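Progress report to the Lavirwood Fund
Household and Shop-Floor Chores by Machine, second period
Prepared by Apostolos Karras, Mevdale trials office

You asked for a plain account of where the money has gone and whether the arm can yet do work that a person would otherwise be paid, or nagged, to do. My short version is that it can do a small part of one chore, slowly, under conditions we set up for its benefit. The longer version follows. Tapio Pitkänen read a draft and thinks I am too hard on it, so his objections are included where I could not answer them.

The chore

We dropped towel folding in March. The work since then has been sorting small supplies, the kind of thing that happens in a stockroom, in a school nurse's office, or at home when somebody finally empties the bathroom cabinet. Items are laid out loose and the arm is supposed to pick up each one and put it in the bin where it belongs. A ten-year-old can do this while watching television.
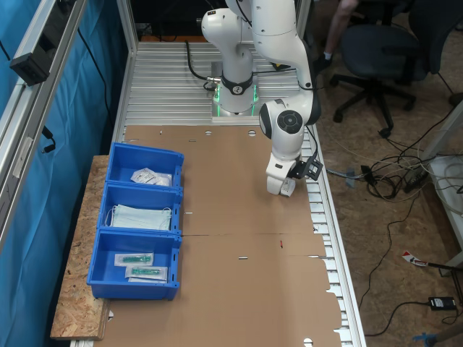 Sorting was chosen because it looked easy on paper and the proposal promised something easy first. I now think it was a poor guide to difficulty. A flat packet gives the fingers very little to hold, and a mask has soft edges and ear loops that can catch on things. With sealed packets in one blue bin, face masks in another and clear packets with something green inside in a third, the grouping is obvious to any person walking past. For the arm, each kind of item has been close to a separate project, and skill at one has carried over to the next much less than we were told to expect.

What was done this period

We logged 967 attempts. An attempt starts when the arm begins moving toward an item and ends when the item is in a bin, on the floor, or abandoned. I have stopped reporting a single success rate. The first report had one and it was quoted back to me at the Fuvinmont meeting as though it described a working product. It mixed good mornings with bad ones and packets with masks, and it left out every time a person reached in to straighten something before a run.

Those interventions are now written down. On the worst Friday there were nine before lunch. A stockroom manager would count every one of them as labor, and so should we.

Packets are the best case. When one lies by itself with clear space around it, the arm usually gets it. When two overlap it tends to take both or neither. Masks are worse. It can lift the top one from a stack on a good day, and on a bad day it drags the stack along. We have two fixes in hand, a softer fingertip and a slower closing speed. The second helps a little and makes the whole business even slower.
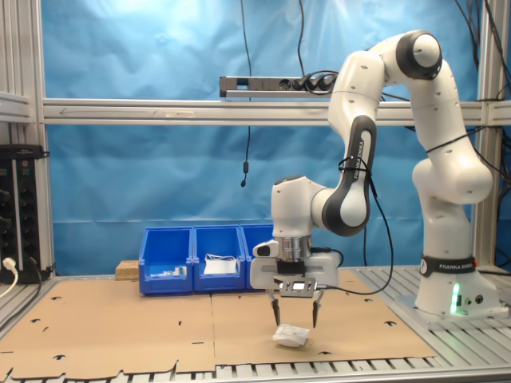 Could it take over a stockroom shift today?
It could not take over an hour of one, and I would not leave it alone for that hour.

Tapio's objection is that speed should not be judged at this stage, and that the arm does not get bored or call in sick. I accept the point about boredom. As for calling in sick, we lost seven working days this period to a wrist fault and the wait for a part, and no person in this building was out that long.

Claims made elsewhere

The fund sent us the brochure from Zeleke and asked why our results look so modest beside theirs. I watched the video that goes with it several times. Each clip is short and starts with the item already in a convenient spot. We could make a video like that by Thursday. I would want to know how many tries were made, who tidied up between them, and whether the items had been used in training. Please ask them before comparing us.

Spending

We are under on equipment and over on staff time, which says a good deal about how automatic the work is at present. No change to the total is requested. I would like to move what is left of the travel line into repairs.

Next period

Items the arm has not met before, chosen by someone outside the team and handed over on the day. Overlapping packets. A full afternoon with hands off, whatever happens, and the log sent to you unedited. Tapio expects the afternoon to go better than I do. If it goes badly, I will recommend that the home kitchen stage be put off, and the money for it held back until sorting works without help.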